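Pinzas, bolsas y un papel pintado de leopardo: una tarde con el equipo de pruebas de Jotevel

Notas de la entrevista, pasadas a limpio deprisa. 1 de diciembre.

Llego tarde, el equipo ya está con la segunda tanda. Jotevel lleva desde septiembre comparando dos pinzas para manipular verdura embolsada: la Etovley, de dos dedos rígidos, y la Preltanow, también de dos dedos pero con las yemas blandas. Mismo brazo, mismo controlador. La responsable de las pruebas pide que no ponga su nombre y que no la llame ingeniera jefe. "Jefa de las bolsas, si acaso."

Primera pregunta, la obvia. ¿Por qué bolsas? "Porque todo el mundo enseña cubos. Un cubo lo coge cualquiera. Trae una bolsa transparente medio abierta y hablamos." El plástico transparente, me explica, es malo para las cámaras de profundidad y bastante malo para todo lo demás. Brilla, se arruga, cambia de forma en cuanto lo tocas. "La cámara ve el pimiento y no ve la bolsa. Y el dedo, claro, lo primero que se encuentra es la bolsa."

Llevan 3151 intentos registrados entre las dos pinzas. Pregunto quién gana. Suspiro largo.

"Depende de lo que llames ganar. La Etovley cierra mejor sobre el plástico. Pellizca y ya está. La Preltanow es mas amable con lo de dentro, pero se le escurre el borde de la bolsa. Tenemos vídeos de la Preltanow haciéndolo precioso y vídeos para llorar, el mismo día, con la misma bolsa."

La cámara de muñeca es otra discusión. Empezaron con una fija, en alto, y la quitaron al cabo de unas semanas. El brazo tapaba justo lo que querían ver. Ahora va pegada a la pinza, una Yook pequeña, y los dedos salen siempre por abajo. Le molesta menos de lo que esperaba. "Los dedos en la imagen son una referencia. Sabes dónde estás. Lo que pierdes es el conjunto, te acercas y de repente todo es plástico." 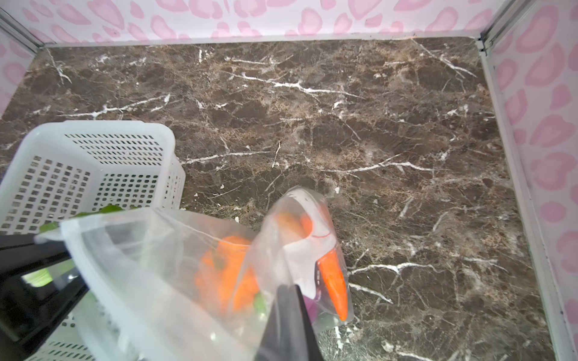 Y luego están los fondos. El suelo imita mármol, marrón oscuro con vetas blancas; las paredes van forradas con manchas de leopardo en rosa. Cambian los paneles cada cierto tiempo y hay quien en la oficina opina que se les ha ido la mano. Ella lo defiende. "Con el fondo gris nos salía todo bien. Demasiado bien. Pusimos las vetas y el detector empezó a sacar bordes donde no había nada. Una veta blanca y el canto de una bolsa, para la cámara, se parecen muchísimo."

¿Y el leopardo? "El leopardo era barato."

Me interesa el controlador, que es donde yo pensaba que estaría el lío. Probaron dos modos: posición pura y uno con límite de fuerza. En posición pura el dedo va donde le dicen y punto, haya un pimiento o no lo haya. Con límite de fuerza se para antes, pero entonces con el plástico fino se para demasiado pronto, o no nota nada y sigue. "El plástico no empuja. Tú cierras y la lectura sigue plana hasta que tocas la verdura. Para entonces o lo tienes bien o lo tienes fatal."

Al final han dejado el límite de fuerza en las dos pinzas, para comparar en igualdad. Se nota que no le convence del todo. Dice que la Etovley sale perjudicada, que con posición pura y un operario con buena mano rinde más. Pero no quieren depender de la mano del operario. El equipo se turna en la teleoperación y hay diferencias grandes entre unos y otros, eso ya lo vieron en la primera semana.

Pregunto por los números y me da pocos. De la última tanda, 125 intentos con cada pinza: 63 agarres limpios de la Preltanow a la primera. La cifra de la Etovley no me la quiere dar todavía, falta revisar siete vídeos en los que no se ponen de acuerdo. ¿Qué es limpio? "Que levanta la bolsa, no suelta nada y no aplasta nada. Parece fácil de decidir y nos peleamos cada viernes."

La cesta da problemas aparte. Es de plástico blanco, con agujeros rectangulares, y los dedos se enganchan en el borde si entran torcidos. Con las hojas verdes es peor, se meten entre el dedo y la cesta y no hay manera de saber qué está tocando qué. Les pregunto por qué no usan una caja lisa. "Ya la usamos. En la caja lisa empatan."

Mantenimiento, rápido, que se me acaba el tiempo. Las yemas blandas de la Preltanow se gastan y hay que cambiarlas, y cambiarlas obliga a recalibrar. La Etovley no se gasta pero se afloja un tornillo, siempre el mismo, y nadie en el taller ha conseguido que aguante dos semanas seguidas apretado. Le han puesto fijador. Se afloja igaul.

¿Cuál compraría? Se lo piensa. "Para bolsas, hoy, la Etovley. Con otra yema encima. Pero eso ya sería una tercera pinza, y no me dan presupuesto para una tercera pinza."

Queda pendiente la comparativa de cámaras - quieren enfrentar la Yook con una estéreo - y una tanda con bolsas opacas. Me dicen que vuelva en enero. Les pregunto si seguirá el leopardo. Hay otro rollo sin abrir en el almacén.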